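### 4.2 Family ties as a plot device

It helps to say a word here about how relatives turn up in amateur serial fiction, because they turn up a great deal, and our readers were fond of them. Of the 129 installments we collected from the Skirkimari story board, the ones that brought in a cousin, a brother-in-law or a long-lost aunt drew the warmest comments, and often the longest ones too. Van Acker calls this the "open door" habit: a writer who has run out of strangers lets in a relation, and the reader, who likes a full house, is glad to make room. 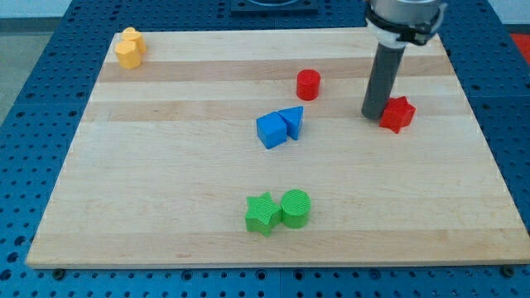 **Figure 3.** Colored shape blocks on a wooden board, with the lower part of a robot arm.

The habit is strongest in the workplace romances. In *Surkarton Nights*, a hospital serial that ran to nine chapters, the night nurse's sister arrives in chapter eight, takes a job on the same ward, and is engaged before the chapter is out (the comments that week were a joy to read!). Jostamora's readers, who tend to be older and a bit more patient, put up with slower courtships, though they too wrote in to ask when the family would be visiting. We had expected some grumbling over coincidence, and Verschueren's earlier survey of village mysteries had prepared us for it, but we found very little, and most of that was good-natured. Section 4.3 takes up the matter of weddings.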